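Arlo Obi wants to sell you fewer things. He has a desk, a price list and a company name, Clultine, and what he offers for $125 an hour is advice on how to own less. I went in expecting to be annoyed, and for the first half hour I was.

"People think their problem is storage," he told me. "They buy bins. Then they have a bin problem."

It's a good line, and I suspect he has used it before. When I asked what evidence he had that clients feel better after clearing out a house, he talked about how they look when they open the front door. I asked whether anyone had checked on them six months later. He took a drink of water.

"A few write to me," he said. "The happy ones, I guess. I don't chase the rest."

At least he admits it. Obi came to this work after 22 years of selling office furniture in Zommont, a town where, he says, every second garage is too full to hold a car. His method asks a client to pick one surface in the home, a desk or a kitchen table, and keep it bare for 60 days. No mail, no keys, no fruit bowl. If it stays bare, they move on to a closet. If it doesn't, he charges for another visit.

I said that sounded like a nice arrangement for him.

"Sure," he said. "A dentist gets paid for the second filling, too."

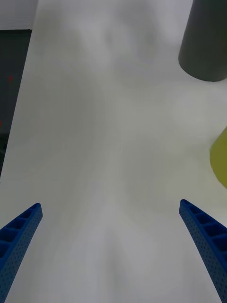 What bothers me more is the claim, made twice on his website, that a bare table helps you think. I have written in kitchens, on trains and once on an ironing board, and my thinking was about as good or bad in each. Obi didn't argue much. He said the wording came from the person who built the site and that he had meant to soften it. It was still there in February, when I looked again.

He is better on the practical side. He won't let a client throw out anything that belongs to someone else in the house. He doesn't touch photographs or letters. He tells people to stop after two hours, "even if they're on a roll, because the roll is when you toss the passport."

I also spoke with Brodie Henare, a former client who lives on the Achterberg side of town. Henare paid for three visits and got rid of 31 boxes, most of them from his parents' house. He doesn't regret it, though he isn't a convert either.

"I bought a waffle iron back," he said. "Same model. Cost me more the second time." His hall table stayed bare until the holidays and has had a pile of catalogs on it ever since. He still thinks Obi was worth the money, mainly for turning up when he said he would. "I'd been going to do it on my own for years. I needed some guy standing there."

I put that to Obi, that what he sells may be company more than any method. I thought he might be offended.

"Could be," he said. "But try putting that on a price list."

He is now planning a weekend course called Sillodano, a word he made up and wouldn't explain. There will be a workbook. I asked him where people were supposed to keep it afterward, and he said he was still working on that – maybe a download.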